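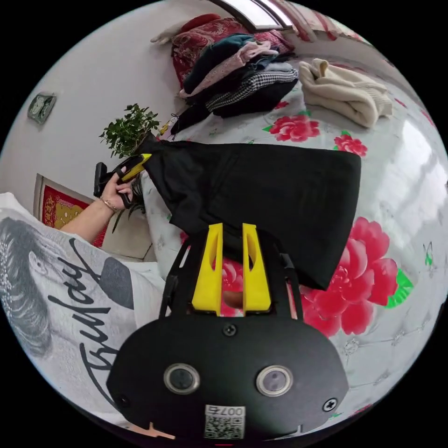
Two grippers, one black garment, and the folded pile waiting on the quilt.

Okay, laundry and robots, because my aunt Bláthnaid asked me again at dinner when a machine is going to do hers, and I gave her such a rambling answer that I'd like another go at it.

Short version: not yet, Bláthnaid, but I'm more hopeful than I was last July!

Cloth is just plain hard. A mug is the same mug wherever you set it down. A black top tossed on a bed has a new shape every time, and you have to find a corner or a shoulder before you can even start (I struggle with this myself, before coffee).

And look at that sheet, all those big pink peonies. Lovely to sleep on, but I do wonder what a machine makes of flowers under a dark sleeve or hem.

Two yellow fingers with slots in them can pinch a bit of fabric, so the holding part I believe in. Knowing where to pinch next, that's where I'd still bet on my aunt.

Fergal says shop floors will get there first, with the same towel 400 times a day. He's probably right, bless him.

Me, I'd pay good money for one that only does socks. Anyone tried anything that folds at home? Tell me, even if it was awful.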